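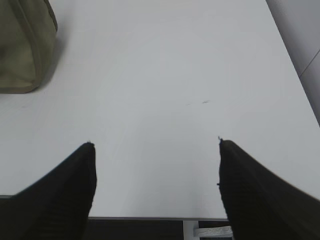 普莱里斯贝格(Plerisberg)研究生院开放日参访记

2024年3月24日,我参加了普莱里斯贝格研究生院的开放日。学院离火车站不远,步行可到,出站后沿河走,过桥左转就是主楼。签到处设在一楼门厅,领胸牌和日程单,日程单有英文和葡萄牙文两种。

我去的主要目的是了解丰特斯奖学金(Fontes)。这个项目资助外国学生攻读博士,学费全免,每月发生活费,往返机票每学年报销一次。网站上的说明写得比较简略,有几个问题我发邮件问过,回复说开放日当天可以当面谈。

上午的说明会由招生办公室的西蒙娜·帕切科(Simone Pacheco)主讲。她先讲申请流程:申请人须先联系导师,拿到书面同意后才能在系统里提交材料。推荐信要两封,其中一封必须来自硕士阶段的导师。研究计划限六页,参考文献不计在内。她提到,去年有不少申请因为研究计划超页直接退回,没有进入评审。面试安排在七月,线上进行,结果在面试后陆续通知。

有人问已经工作几年的人能不能申请。帕切科说可以,毕业年限没有限制,但推荐信的要求不变,联系不上原导师的,要由原学校的系主任代写并附说明。又有人问能不能带家属。回答是奖学金本身不含家属补贴,学校宿舍有少量家庭套间,需要单独排队,建议一拿到录取就登记。

说明会后有茶歇,咖啡和点心放在走廊里,地方窄,人多的时候不太好走。我在那里和一位准备申请土木工程的女生聊了一会儿,她已经联系好导师,这次来是想看看住宿。

下午参观。日程单上分了几条路线,我选的是工程学院和图书馆。带队的是博士生雷纳尔多·法贡德斯(Reinaldo Fagundes),他也是丰特斯奖学金的获得者,研究方向是材料疲劳。他讲得比较实在:第一年课程压力大,尤其是统计方法课,作业每周都有;第二年开始时间基本由自己安排,和导师见面的频率要事先说好。他自己的导师每两周见一次,有的同学一个学期只见几次。

工程学院的实验室分在两层楼,楼下放大型设备,楼上是小间。学院与德伦德泰克公司(Drundeteck)有合作,部分博士课题由公司出题,学生每年要去公司待一段时间。法贡德斯说这类课题经费宽裕一些,但论文发表前要经公司审阅,通常会拖上几个月,申请前最好问清楚。

图书馆平时开到晚上十一点,考试周延长。博士生可以申请固定座位,按学期分配。馆际互借不收费,从福夫霍尔姆(Fovholm)校区调书一般隔天能到。三楼靠窗的一排座位光线很好,不过法贡德斯说冬天那里偏冷。

宿舍只看了一栋,离主楼不远。单人间带洗手池,厨房和浴室公用。房租从生活费里直接扣,扣完后剩下的钱,按法贡德斯的说法,自己做饭够用,经常外食就紧张。想租校外房子的,要提前几个月开始找。

参观结束后有一段自由咨询时间,各系在门厅摆了桌子。我问了关于硕士成绩单认证的事,工作人员说申请时交扫描件即可,录取后再寄公证件。语言成绩可以晚交,但必须在面试之前补齐,过期系统会关闭上传入口。我还问了更换导师的手续,对方说入学第一年内可以提出,需要新旧两位导师都签字,奖学金不受影响。

准备去下一次开放日的人,可以注意几件事:报名表上要填想参观的路线,现场改比较难;主楼没有寄存行李的地方,车站有;食堂开放日只供应冷餐,想吃热的要去河对岸。说明会的幻灯片会后发到报名邮箱,我是第二天上午收到的,里面附有研究计划的模板和各系联系人名单。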